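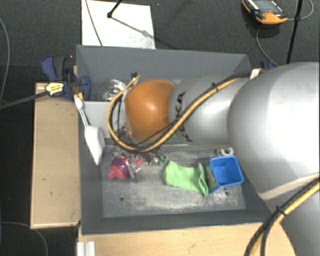

*Meltham product desk. Written by the applications engineer who answers the support line, 29 November 2021*

**Kirnitell** is motion planning and grasp selection software for people who have to pick things out of bins and have stopped enjoying it. It runs on an ordinary industrial PC next to the robot controller and talks to KUKA arms through our own driver. Drivers for other makes are sold separately, and priced as if we had to write them, which we did.

Most planners are shown off on a bin of identical steel bolts. We tune ours on clear plastic, crumpled cloth and open-topped containers, all in one bin with sloping walls. Shiny transparent stuff is still the worst of it. Kirnitell gives every surface a confidence score and will happily leave a doubtful one until last.

**What you get**

- Grasp planner, with up to 300 candidates scored per cycle
- Collision checking against bin walls, raised sections and anything hanging over the rim
- Hose model: you tell it where your dress pack runs and how far it loops, and it stops planning wrist moves that would tie a knot in it
- Replay tool, for finding out why it did that
- Calibration wizard (12 poses, one cup of tea)

**What you don't get**

A camera, a gripper or a robot. Kirnitell takes a point cloud from any depth camera on the supported list. The list has 148 entries, a good few of which you can no longer buy.

**Versions**

Release 4 came out in May and replaced the old Tuominen path smoother with one that respects joint limits near the bin floor. Projects saved in release 3 open without conversion. Projects from release 2 open too, after a pause and a warning you should read.

**Licensing**

One licence per robot cell, no annual fee, updates included within the major release. The licence sits on a USB dongle. Please don't lose the dongle. Trial copies run for nearly a month and are available from Rosberg, who also handle integration and will quote for the bits we left out.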